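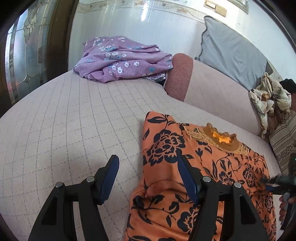

Filed under: Laundry & Fabric Care > Sofas, Throws, Slipcovers

dahlgren_dee
ok so every clean thing in this house gets dumped on the sofa and stays there til someone needs to sit. Quilted cover, light pink, shows everything. Fold right there or carry it all to the bed?

totier60
Bed. Sofa piles never leave.

Capucine Aubert
Disagree – bed piles go on the floor at 11pm. I fold on the sofa, one garment at a time, tops first. 2 throw pillows max while im doing it, rest go on a chair.

dahlgren_dee
lol we have way more cushions than that. And what about a top with a crochet collar and fringe? Orange, black roses on it. Fringe gets all tangled

Chaltu Yimer
Collar facing up, fold the body under. Comb the fringe flat with your fingers. Never hang those, neck stretches

totier60
I hang mine. Padded hanger, no stretching.

Chaltu Yimer
Depends how heavy the collar is. Mine went an inch in a month

Capucine Aubert
Same. Fold it.
Also quilted covers – shake outside, lint sits in the stitching. Vacuum dosnt get all of it

dahlgren_dee
ok folding tonight. bed is full anyway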